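Clurken shared workshop – build help log
Ticket 416: left gripper stops short of the round boards
Opened by: Cletus Mercado
Status: open, waiting on a second pair of eyes
Last edited: 2025-02-01

Hello all, and thanks in advance to whoever picks this up. I know I tend to go on, so please get yourself a coffee first.

The job is the two-arm kitting build on the white table. Each kit gets a round red board, the small push-pull parts and a wire harness, all laid together in the steel tray so that whoever does the assembly isn't hunting through bins. The arms run from Flestumix, the sequencing program I've been nursing along since April, and most of it behaves beautifully. The trouble is with the boards. On a good many tries the fingers come down over the tray, open nicely, and then Flestumix throws "target height not reached" and the arm just sits there looking thoughtful.
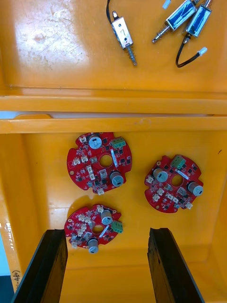
Wrist view over the board compartment, fingers open on either side of the lowest board.

What I've tried so far, in the order I tried it:

Restarted everything, naturally. Same message.

Ran the height check over bare table with the trays lifted off. It passed every time, which cheered me up until I put the trays back.

Swapped the board tray for the one we use for harnesses. I got one clean pick and then the same fault again, so I don't believe the tray itself is to blame, though I wouldn't swear to it.

Raised the approach height by 2 mm. The message went away, but then the fingers closed on the tall silver capacitors and I stopped the run right there. Please don't repeat this one! Those caps are the last thing we want to squeeze, and I put the old height back before going home.

Read through the log that Flestumix writes out, all 3,080 lines of it, over two evenings. There are 38 height faults in there and every one of them is on a board pick. The solenoids don't trip it at all, bless them, and neither do the harnesses.

My best guess is that the boards lie at slightly different tilts when they lean on one another, and the height number I typed in only suits a board lying flat. The Veledbridge adapter between the arm and the program may also be rounding the number off – I've never been quite sure what it does with decimals, and the manual is a bit shy on the subject.
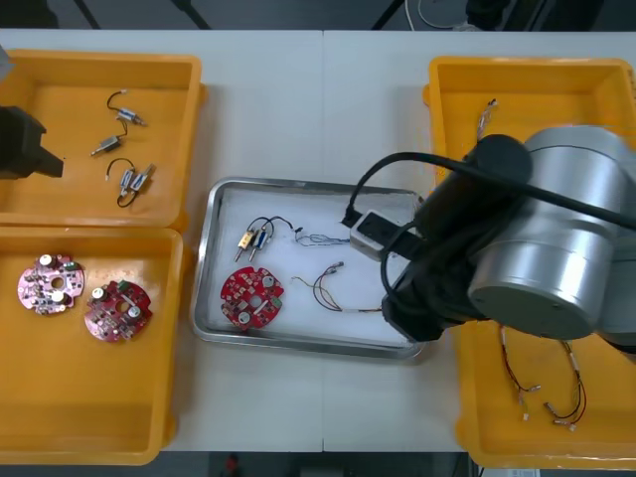
Table layout, with the kit in the steel tray and the parts trays on both sides.

If you're going to have a look, a few things that may save you an hour. The padded sheet in the steel tray is meant to stay in, and the place heights were all taught with it there. Watch the black cable on the right arm when you jog it by hand, as I'd like it to keep its slack. And please save your settings under a new name – mine are under "kits_good", which is a hopeful title, I admit.

I've written to Nguyen-Tran, who sold us the adapter, and asked whether there's a newer version of its software. No reply yet. I'll paste it in here when it comes.

Next on my list is to spread the boards out so none of them touch, run the board picks alone, and see whether the count of faults drops. If somebody gets to it before me, just add your notes underneath with your name.

Warm regards, and thank you again,
Cletus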